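What Does a Magistrate Do?

Courts aren't only for big, scary crimes! Lots of small cases go to a magistrate, a kind of judge who works close to home. In the town of Pudholm, the magistrate is Ineke Willems, and she hears up to 12 cases in one morning.

Say a shopkeeper keeps blocking the sidewalk with crates. The town sends him a letter called a summons. It tells him to come to court in 30 days and explain his side of the story. Both sides get a turn to talk, and Magistrate Willems has to listen to each of them before she decides. How cool is that?

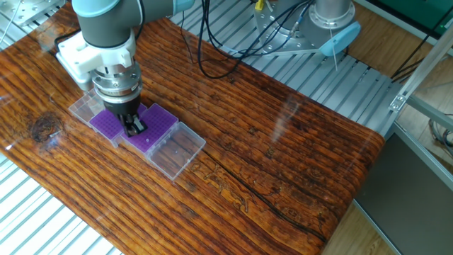
What happens if someone doesn't show up?

The magistrate can sign a paper called a warrant, and then the police may go and bring that person to court. Some warrants are "bailable." With that kind, the person can go home again after promising to come back on the right day, and sometimes they leave money with the court to back up the promise. The money is called bail!

Maybe the shopkeeper loses and has to pay a $60 fine. If he thinks that's unfair, he can ask a higher court to look at his case again. That's called an appeal.

New word to try at dinner tonight: summons!

Written by Zofia Bednarek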